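Community Board > Music and Film > Weekly Listings

Topic: Treatment of re-entries in the February album listing

Stedeleck_Desk
Moderator
Members are advised that the February album listing has been posted. The new Tirnerero record enters at number one. The Wako soundtrack falls to number 20 after its long run near the top. Corrections should be submitted in this thread before the March listing is prepared.

lowerdeck
Registered member
I wish to register an objection. The Dollell live album appears as a new entry. It was listed last autumn and left after two weeks. Under the board's own rules it should be marked as a re-entry.

Stedeleck_Desk
Moderator
The objection is noted. The version now on sale contains additional songs and carries a separate catalog entry. Our practice has been to treat such a release as new.

quarterpast
Registered member
With respect, that practice has not been applied evenly. The Wako soundtrack was also reissued with extra songs, and its earlier weeks were carried forward. Either both titles keep their history or neither does.
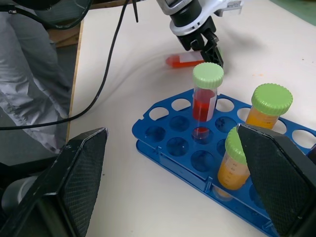 The question of how the two editions are grouped deserves a written rule. At present the decision seems to be made title by title, and readers cannot tell which sales belong together. A blue rack with rows of round holes has one place for each tube, and a tube with a white label band can be assigned to one of them. The listing should work in the same way, with one line per album and every edition assigned to it.

B_side_clerk
Registered member
I do not agree with the previous poster. A buyer who already owns the first edition and pays again for the second has made a new purchase of a different product. The shops that report to us recorded 455 sales of the expanded Dollell album. Adding those to the autumn figure would hide the fact that the expanded edition sold well by itself.

lowerdeck
Registered member
The autumn edition passed 1000. A combined total would hide nothing if the two figures were printed side by side.

B_side_clerk
Registered member
Printed where? The listing has one column for sales.

quarterpast
Registered member
A footnote would be sufficient. The film listing already uses them for extended cuts.

Stedeleck_Desk
Moderator
The February listing will stand as posted. A draft rule on expanded editions will be placed in the Procedures section, and members may comment there. The Wako entry will be reviewed at the same time.

lowerdeck
Registered member
I accept the review but maintain my objection to the Dollell entry. Please record it as open.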